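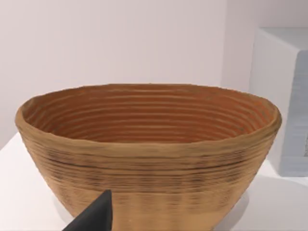

*A wide, ridged bowl in simulation, with one gripper finger at lower left.*

Our group at Galtgate has spent much of December on the teaching of manipulation tasks by remote control. The operator holds a hand controller, watches the view from the gripper, and guides the arm through the task in the simulated room. Each completed run is stored as a demonstration and reviewed before it enters the Skolby set, which now holds 848 runs.

Large objects remain the most demanding. Talha Ghumman, who trains our new operators, asks them to slow down well before the fingers reach an object and to settle the wrist angle first.

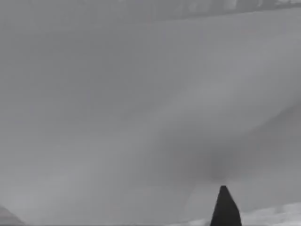
At very close range the operator has little to steer by, and small corrections on the controller tend to grow into large ones. We therefore permit a pause of any length during the approach. Pauses are trimmed later with the Deker tool.

Of the runs recorded so far, some 700 have passed review. The remainder will be repeated by a second operator in the new year, starting with the bowls. Comments on the review form should be sent to the Paracha desk.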